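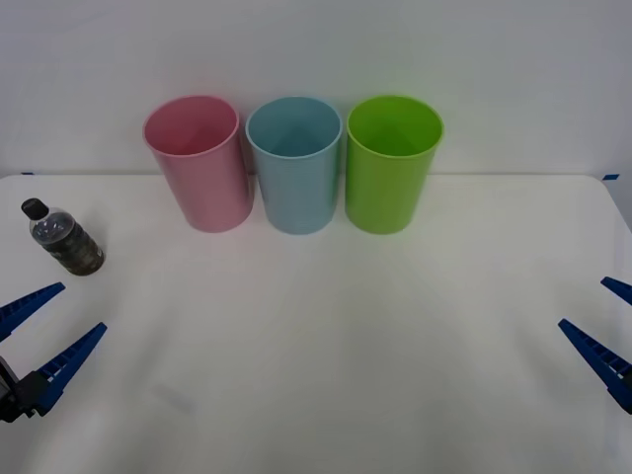
按千叶久美子（Kumiko Chiba）的说法，一家做注塑杯的厂子，进门先看废料桶，再看样品架，顺序不要反过来。她把这句话写在给我的邮件里，那时我刚定下去 Maruyama 参观的行程，还没想好到底要看什么。后来我照着做了，这篇记录也就从废料桶写起。

Maruyama 的厂区在镇子东头，从车站坐公交过去，下车后沿河走一段，过一座窄桥就到。十二月的上午，河边风很硬，桥面结了一层薄霜。门卫室很小，登记本放在窗台上，要写姓名、单位和鞋码。写鞋码是因为进车间要换他们的鞋。我的那双偏小，走了一上午，脚后跟磨破一块皮，以后去的人最好把尺码往大里报。

这次开放日分上下午两场，我在上午场。同组六个人，有两位在学校食堂管采购，一位开咖啡店，一对退休夫妻，再加上我。带队的是菅原勇（Isamu Sugawara），在厂里管模具。他说话声音不大，车间里机器一响就听不清，好在走到每一站他都会等大家靠拢了再讲。

废料桶在原料间门口，按颜色分开，盖子上贴着手写的标签。里面装的是浇口料和试机时打出来的废杯。菅原先生说，换色以后最初打出来的那些杯子颜色不匀，都要进桶，粉碎以后再掺回去。掺多少有上限，超过了杯壁会发脆。咖啡店老板问上限是多少，他说各家不一样，他们厂的数不对外讲。我翻看了几只废杯，多数是杯口缺料，也有杯底起泡的。浅色的废杯比深色的多，他解释说浅色藏不住东西，一个黑点就得报废，同样的黑点落在深色杯子里根本看不出来。

原料间里堆着袋装的粒料，墙边是干燥机。聚丙烯本身不大吸水，平时不烘也能用，但梅雨季节他们还是会烘一下。色母是另外买的，一小袋一小袋，按比例混进去。粉色最难调，这是菅原先生自己讲的。稍微多一点就像药片，少一点又发灰，隔着灯光和在窗边看也不一样。他们的办法是每种颜色留一只标准杯，放在柜子里避光，每年年底重做一批，旧的作废。我问去年和今年的标准杯放在一起有没有差别，他想了一下，说有，但是客户没有提过。

注塑车间比我想的要安静。一共两排机器，参观的时候开着一排。合模、注射、保压、冷却、开模，一个周期很短，站在旁边看几轮就记住节奏了。冷却占掉大半时间，所以杯壁厚薄直接关系到产量。壁厚一点，手感好，也不容易变形，可是每一只都要多等那么一会儿。退休的那位先生以前在机床厂做过，对模具的水路很感兴趣，蹲在地上和菅原先生讲了好一阵，其他人就站着等。我听懂的部分不多，大意是水路离型腔太近会冷得不均匀，杯口就容易不圆。

杯子为什么上大下小，这个问题是食堂的采购提的。答案有两个。一是要脱模，侧壁必须有斜度，直上直下的杯子会卡在模芯上，顶出来的时候拉伤内壁。二是要能套叠，运输省地方。两件事互相牵制：斜度大了好脱模，叠起来却会越套越紧，拿的时候两只一起出来。Maruyama 的做法是在杯子内侧靠下的位置做一圈很浅的台阶，让上面那只坐在台阶上，不再往下滑。台阶做浅了没用，做深了不好洗。菅原先生拿来一把剖开的杯子给大家传着看，剖面上那道台阶用指甲能刮到，眼睛看倒不太明显。

食堂的人关心的是清洗。他们学校一顿饭要用379只杯子，洗完以后倒扣在筐里，杯口总是积水。菅原先生说杯口是圆边的话会好些，他们有一款专门给食堂的，杯底还开了小缺口，倒扣时水可以流走。那款不在当天的样品里，他记下了对方的地址，答应寄过去。采购又问能不能过高温消毒柜，他说可以，但是不要叠着放，叠着受热容易变形，分也分不开。

检验台在车间尽头，用玻璃隔出来一小间。抽检的项目有外观、重量、口径、跌落和装水。装水最简单，倒满放在吸水纸上，过一阵看纸。跌落是从桌面高度往水泥地上扔，杯口先着地的一次最要紧。厂里让我们每人扔了一只，我那只弹起来滚到柜子下面去了，捡出来看没有裂，只有一道白印。白印在行话里叫应力发白，按他们的标准，跌落之后有白印算合格，出厂前就有白印不合格。

检验间的墙上挂着一张旧的工序图，右下角写着 Trudell。那是厂里第一台注塑机的代理商，机器早就换掉了，图还留着，因为工序没有变。Trudell 的人后来也来参观过一回，看到这张图，要求拍照，厂里同意了。

中午在食堂吃饭，咖喱，加一碗味噌汤，水就用他们自己的杯子喝。杯子很轻，装了水以后放在桌上倒也稳当。开咖啡店的那位说她一直用玻璃杯，碎得太多，想换，又怕客人嫌塑料的廉价。菅原先生没有劝她，只讲了一件事：有一家叫 Brendlow 的旅馆，早餐厅从玻璃杯换成他们的杯子，客人意见确实有，主要是嫌颜色太鲜，换成淡色之后就没有人提了。旅馆一次订了4,000只，用到现在还有剩。

饭后本来没有安排，我向菅原先生要求再看一眼样品架，他就带我上了二楼。样品架占满一面墙，按年份从左到右。早年的杯子厚，颜色也重，带把手的居多。往右走，杯壁变薄，把手不见了，颜色越来越浅。他说去掉把手是因为把手的根部最容易裂，投诉多半集中在那里，后来索性不做了。架子最下面一层放的是没有投产的试样，有一只方口的，有一只杯底带吸盘的，还有一只特别高，他说那是给牙刷用的，做出来以后发现一放牙刷就倒。

在样品架前我问了外销的事。他们有一点出口，量不大，主要发给一个叫 Plavska 的进货商，联系人是埃斯科·皮特凯宁（Esko Pitkänen）。那边要求每箱100只，不要套得太紧，工人戴着手套也要能一只一只取下来。为了这一条，内侧的台阶改过一次模，改模的钱两边各出一半。菅原先生觉得改过以后的确更好用，国内的也就一起改了。

千叶说的顺序，我后来想，用处主要在于问问题。先看过废杯，再看架子上的成品，就知道该往哪儿看：杯口圆不圆，浇口痕迹在杯底正中还是偏了，对着光转一圈有没有流痕。要是先看架子，大概只会看颜色。我把这个想法回信告诉了她，她回得很短，说还要记得闻一下。我没有闻。

有几件事当天没有问清楚，先记在下面。

一，粉碎料掺回去以后，标签上怎么写，是否需要注明。
二，淡色杯子用久了会染上茶渍，厂里建议用什么洗。菅原先生说小苏打，食堂的采购说没有用。
三，杯底的三角标志里面数字是5，旁边还有一个很小的字母，我猜是模穴编号，忘了确认。

参观需要预约，打电话或者写信都可以，不收费。车间内不能拍照，二楼样品架可以拍。换下来的鞋放在门口的柜子里，柜子没有锁，贵重东西随身带着。回程的公交午后班次很稀，我在桥边的站牌下等了很久，站牌背后有一家卖烤红薯的，可以在里面坐。楼下的小卖部卖出厂的次品杯，价钱便宜，只是颜色要碰运气，我买了几只淡色的，杯底有一点浇口毛刺，回家用砂纸磨掉了。

2021年12月31日补记：寄给食堂的那款杯子，采购来信说收到了，倒扣以后杯口还是有一点水，比原来少。他们准备先换一个年级用用看。菅原先生那边也回了我第三个问题，小字母是模穴编号，打到哪一穴就印哪个字母，出了问题好往回查。前两个问题他还没有答复。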